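Sobre nós

A Matness vende e prepara mangueiras corrugadas, tubos flexíveis e curvas para quem faz manutenção de aspiradores, bombas e sistemas de drenagem. A empresa foi fundada por Stepan Karpenko, que antes reparava equipamento de limpeza industrial e passava demasiado tempo à procura de peças simples.

Temos 1237 referências em armazém. A maior parte sai em comprimentos curtos, cortados à medida do pedido. Também fazemos rolos inteiros para oficinas, com prazo combinado caso a caso.

O que vendemos

Mangueira corrugada cinzenta e preta, com ou sem ponteira. Curvas e cotovelos. Abraçadeiras, uniões e vedantes. A linha Melow é a nossa gama própria, para baixa pressão. A linha Mahrous destina-se a oficinas e só se vende em caixa fechada.

As peças curtas e as compridas são tratadas como artigos diferentes, mesmo quando o tubo é o mesmo. Ao encomendar, indique o comprimento total com as ponteiras incluídas e o diâmetro interior da ponta.
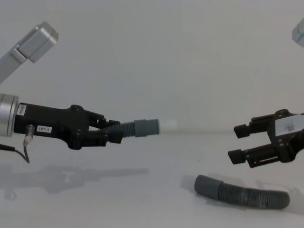

Como trabalhamos

As encomendas são preparadas em Skoketholm, numa sala com bancadas claras e lisas. Cada mangueira é esticada, medida e vista dos dois lados. Procuramos anéis esmagados, cortes tortos e ponteiras mal assentes. O que não passa volta para a caixa de aparas e é vendido a peso em maio.

As curvas seguem sem dobras adicionais, em caixa e nunca em envelope. Pedimos aos clientes que as guardem da mesma forma, longe de fontes de calor.

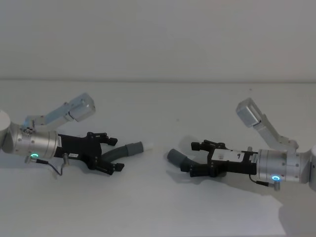
Tubo curvo cinzento-escuro com ponta branca.

Encomendas e devoluções

Não há valor mínimo. Aceitamos devoluções no prazo de 17 dias, excepto em peças cortadas à medida. Para quantidades acima de 2000 metros, escreva-nos antes de encomendar, com a referência e a morada de entrega.

O levantamento ao balcão é possível nos dias úteis, com marcação.

Última actualização: sexta-feira, 13 de junho de 2025

3366 partilhas · 17 comentários

Páginas relacionadas
Como medir o diâmetro interior
Tabela de comprimentos Melow
Condições para oficinas
Contactos e horário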